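I want to argue for the boring examples. I've been gathering them for a hand that's supposed to learn ordinary table work, and the longer I do it, the less patience I have for people who only want the pretty ones.

We keep everything in a folder called Wimum (don't ask, I didn't name it). As of July it holds 1,732 short recordings, and I've watched more of them than is good for me. Lots of them look like this, a finger hogging the view and a big blown-out patch of light right behind it. 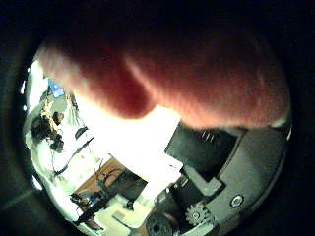 Villanueva thinks I'm being sentimental, and that every clip where the hand can't see much is a clip teaching it to guess. Cut them all, train on whatever is left, and the thing will learn faster.

Faster, sure! I'll give you that one. We tried it with a batch of 300, tossed 87 for glare or a blocked view, and the learning curve looked lovely for an afternoon. Then we opened the blinds and the hand got lost over a table it had handled fine that morning. I don't think one bad afternoon proves anything, but it did make me go back and look at what we'd thrown out, and a lot of it was just what working in a bright room looks like from the wrist.

My other gripe is tidiness. When I started, I'd clear the table before every session and lay each thing out square, like I was setting it for my in-laws. Fifty-four recordings of that, and all of them are nearly the same recording. These days I leave cloth bunched up, I let a plant lie across the tabletop, and I stop fussing over what's standing on the far side of the room.

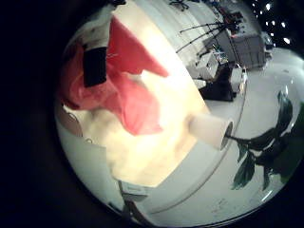 It's slower going, and labeling is a pain (is a crumpled cloth one shape or nine?). We use a homemade tool called Trokport for that, and it crashes if you sneeze near it. But I'd still take a week of messy tables over a month of neat ones.

Where I'll bend a little is on clips where the labeler can't say what the hand was trying to do. Those can go. If a person who knows the task watches it twice and shrugs, I don't see what a machine gets out of it. Everything else stays in the folder, glare and all, and Villanueva and I can keep fighting about it over lunch.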